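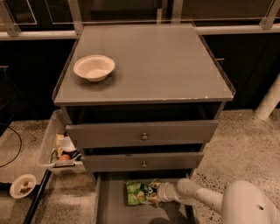

October notes on the house rules we use for recording arm work around furniture. I rewrote them this month after Gertraud Egger read the old version and sent it back with more pencil on it than type. The old sheet was two pages of warnings and almost no instructions. The new one is a single page and most of it can be checked by looking.

I work at Stullico, in the part of the building we call Sisirach. We do drawers, bins and small household items. The task set that takes up most of my time is named Trerkevham, after nothing in particular, and it has 26 tasks in it. Putting a snack bag in a drawer or taking it out again covers several of those, and most of the arguments about the rules came from drawers.

**Write down the start state.** Which drawers are open, and how far. The old sheet said "drawer open" and left it there. Two people would set up the same task in two different ways, and a month later we had recordings under one name that weren't the same task. Now each drawer gets one of 3 words: closed, cracked, full. Cracked means you can see a gap above the front. Full means you can see the floor of the drawer. I wanted centimeters, but people don't measure when there are forty resets to do before lunch, and the words do get used.

**Name the items that aren't part of the task too.** If there is a bowl on top of the unit, it goes on the sheet. Same for whatever is in the bin next to it and whatever is on the floor. Gertraud calls these bystanders and I've picked it up from her. A bystander that gets knocked is a failed run, even if the bag ended up where it should.

**Soft packaging gets its own line.** A bag changes shape every time it is squeezed. We swap it after 600 grasps, or sooner if a seam opens. The count is kept on a card taped inside the cupboard door. Gasser, who we buy our fingertip pads from, has no opinion on bags, so the number is ours. It came from looking at how the bags failed over the summer and picking a figure below the worst of them.

**Say where the drop is allowed to happen.** This is the one I care about most. Releasing into a drawer is fine at any point once the whole item is inside the line of the drawer walls. Releasing above a drawer front is not, even if the item would probably fall the right way.
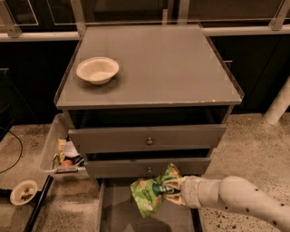

The word "probably" was all over the old sheet and I took out every one of them. If the bag overlaps a drawer front from the operator's side, keep hold of it and move it clear first. It costs a second or two. People complained about that second for a week and then stopped.

**Knobs and fronts.** The arm may touch the inside of an open drawer. It may not lean on a front or a knob unless the task is to open or close that drawer. Drawer runners are cheap and they bend, and once one is bent every later run on that unit is a little different from the ones before.

**Cables and floor edges.** Anything lying on the floor within reach of a foot is written on the setup sheet and stays where it was written. Don't tidy between runs. Tidy at the end of the set, then fill in a new sheet.

**Stopping.** 2 people per session, one on the controls and one with a hand near the stop button. The second person doesn't do the paperwork at the same time. I broke this one myself in the spring - Gertraud was kind about it, but it is on the sheet in bold now.

What is still open: we have no rule for lighting. Warm lamps change how a white bowl looks quite a lot, and the log only has "lamps on" or "lamps off". Gertraud wants a reference card in view at the start of each set. I'd be happy with that if it's small and doesn't need its own stand. We'll try it on the drawer tasks first and I'll update the sheet when we've settled on a size.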